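Chamado 201: cortina da sala de leitura não fecha até o fim
Aberto por: Fernanda Godinho
Atribuído a: Crescencio Bravo
Local: Residência Gelia, sala de leitura do térreo
Situação: resolvido, com uma pendência

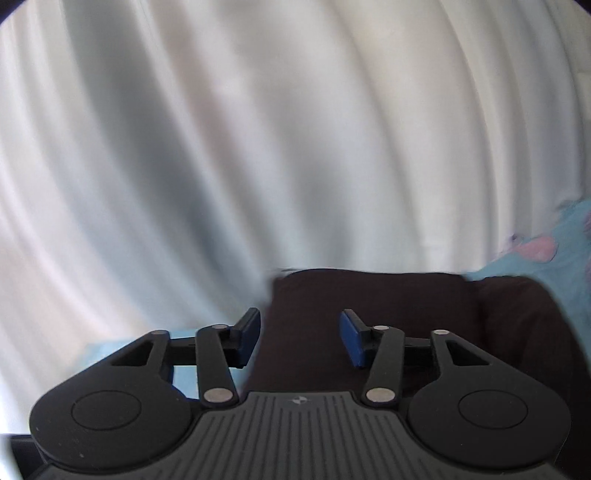
Quarta-feira, abertura. A cortina da sala de leitura, modelo Ismail, corre bem até certo ponto e depois desiste da vida. Sobra uma fresta do lado do corredor, por onde entra sol direto no rosto de quem senta na poltrona boa. O sol de julho é fraco, mas os moradores não são. Já recebi três reclamações, duas delas da mesma pessoa. O tecido claro continua com bom caimento, as dobras descem compridas como no dia da instalação, e em frente à cortina fica a almofada marrom-escura, que já foi acusada de prender a barra. Registro a acusação sem tomar partido. F.G.

Resposta, 14h. Fernanda, antes de marcar visita preciso que você faça o básico: tirar tudo que encosta no tecido, abrir a cortina inteira, fechar devagar e anotar onde para. Devagar, por favor. O trilho é da Cavia e não responde bem a solavanco. C.B.

Teste 1. Tirei a almofada. Tirei também os panos azul-claros, que pelo visto moram ali. Fechei devagar. Parou no mesmo lugar. Almofada inocentada, ainda que sem pedido de desculpas. Para constar, sem ela ninguém quis sentar na sala, de modo que voltou ao posto antes do jantar. F.G.

Resposta. Obrigado. Então o problema é em cima. Sobe numa escada e passa o dedo por dentro do trilho no ponto em que trava. Se sentir um degrau, é a emenda. Se sentir gordura, é sujeira. Se sentir os dois, é a manutenção de sempre. C.B.

Teste 2. Senti os dois. Senti também uma coisa dura que era um rodízio rachado, atravessado na canaleta. Tentei tirar com uma pinça e ele entrou mais. Peço que isso não conste do relatório final. F.G.

Visita técnica. Consta. O rodízio estava quebrado ao meio e bem acomodado, graças à pinça. Removido. A emenda tinha desnível pequeno; soltei os dois suportes vizinhos, alinhei e reapertei. Limpei o trilho com pano seco e passei silicone em spray. A cortina agora vai de ponta a ponta, 600 gramas de sujeira mais leve, segundo a estimativa da Fernanda, que não tem balança. Coloquei um rodízio do nosso estoque, que é branco e não cinza como os outros. Funciona igual. Quem reparar ganha o direito de ficar calado. C.B.

Causa registrada: rodízio partido, trilho sujo, emenda desalinhada. A hipótese "almofada" foi descartada e peço que não seja reaberta.

Pendência. O pacote de reposição da Drisudora vem com 8 rodízios cinza e ainda não chegou. Quando chegar, troco o branco e deixo os restantes na gaveta da recepção, dentro de um envelope com o nome do trilho. Da última vez foram parar no pote dos botões.

Comentário, F.G. Fechei e abri a cortina várias vezes depois que o Crescencio saiu, por prazer. Nenhuma fresta. A mesma pessoa das duas reclamações passou pela sala e disse que agora está escuro demais para ler. Expliquei que a cortina também abre. Ela pediu para eu abrir um chamado sobre isso.

Resposta. Favor não abrir. Deixo este em espera até a chegada das peças. C.B.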